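March, site notebook, Sullville block

Went through the Larner programme tracker again before the 2 pm call. It says first fix is 80 percent done on the upper floors. I walked them and I don't believe it. The tracker counts a room as done when somebody taps the tablet, and half the taps came in between 4:30 and 5, when people want to go home.

Drawings register shows 634 sheets issued. Bundov says they priced off 600. No one on the call could tell me which ones they were missing, and the answer I got was that the missing ones are "mostly details." Details are where the money goes. Asked for the list in writing.

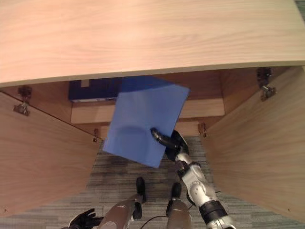 Base cabinet, doors open, upper and lower hinge on the left door.

RFI 341 is still open. Hijazi's reply restates our question and refers us to the spec section we were asking about. Sent it back. If they close it again without a dimension I'm going to log it as a delay and let the commercial side argue.

The new forecasting add-on moved handover up by 2 weeks overnight. Nothing on site changed. I went looking for the input that did it and found a curing duration set to zero. Put it back, date slid out again. I would not show that forecast to the client until someone explains who can edit durations.

To do: recheck riser sleeves on the north side, chase Bundov's list, pull tablet logs for the late taps.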